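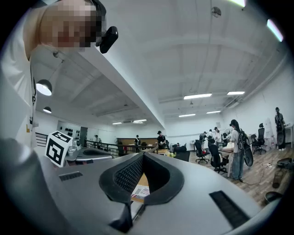
**How many evenings does it take to teach a robot to pick up a cup?**

Going by our log, the whole of spring term and the first bit of July, and it still prefers the cup to be on the left.

Those of you who skipped the last newsletter (we keep a list) may need reminding that the Bumham Robotics Club spent this year on a single task. Pick up a cup, put it down somewhere else, do it again. Tarık Erdem proposed it in the autumn on the grounds that it would be finished by half-term and we could then move on to something impressive. Tarık has since been asked to propose fewer things.

The idea is that people do the job by hand first, over and over, using the hand-held grippers, and the arm learns from the recordings. The grippers are grey, they have a marker cube on top, and the black rubber jaws are the only part anyone has strong feelings about. Dace Sproģis prefers the softer rubber from the first batch. Everybody else prefers not to have that conversation again.

We ended the year with 2423 recorded attempts, of which 757 had to be thrown out. The commonest reason was that the person holding the gripper had started talking to someone and waved it about to make a point. Second was the marker cube being covered by a sleeve. Third, and entirely down to one member, was putting the cup down so gently and so slowly that the software decided the recording had finished. We won't name Priit Vanags here.

**The July meet**

Our end-of-year meet with the Fiment and Juška clubs went well, if you judge these things by the number of people still speaking to each other at nine in the evening. Each club brought its own arm and had to run a model trained by one of the others. It sounds friendly on paper. In practice it meant watching your months of careful work being carried out by a machine you'd never met, while its owners stood by with their arms folded.

Juška's arm ran our model and moved seven cups out of ten, which was a better score than our own arm has ever managed with it. Tõnu Jõgi put this down to their table being the right height. He has now raised ours on blocks, and our score has gone down.

We ran Fiment's model in return. It picked up every cup beautifully, held it in the air and waited. We waited too. Elmarie Buthelezi, who was timing, let it go on for four minutes before asking whether anyone had told it about the second half of the task. Somebody from Fiment went off to make a phone call.

The prize for the best run went to Juška, who took home the trophy (a cup, naturally, and one that our arm dropped during the presentation).

**Enora, version 2**

Enora, for the newer members, is our shared program for sorting recordings into good ones and bad ones. Version 2 is ready and should be a good deal quicker. It also now asks "Are you sure?" before deleting a folder, a feature requested by several of you in the same week and in much the same tone.

If you have recordings on your own laptop, please upload them before you update. File names should have the date first, then your initials. "final", "final2" and "use this one" are not dates.

**Next term**

The plan is to reach 1000 good attempts at a harder job, which will be stacking one cup inside another. There was a vote. Folding a tea towel came a close second and will come up again, as Dace has already written to me twice.

A few things before then:

- Grippers that went home over the break need to come back with their cubes on. Two markers came back last year with the corners chewed, and we could not use either of them.
- Charge the batteries. All of them, including the one that says it's full.
- We're short of cups. Plain, light, no handles, and please wash them first.
- Anyone who wants to learn the calibration should speak to Tõnu, preferably at the beginning of the evening. He is less patient after eight.

Beginners are welcome as ever and don't need to know any programming. You'll be handed a gripper and a cup within ten minutes of arriving, and you'll be better at it than the arm for quite a while yet. Priit does the induction. Allow extra time.

Subs are the same as last year. Elmarie has the list of who hasn't paid, and she is bringing it to the first meeting.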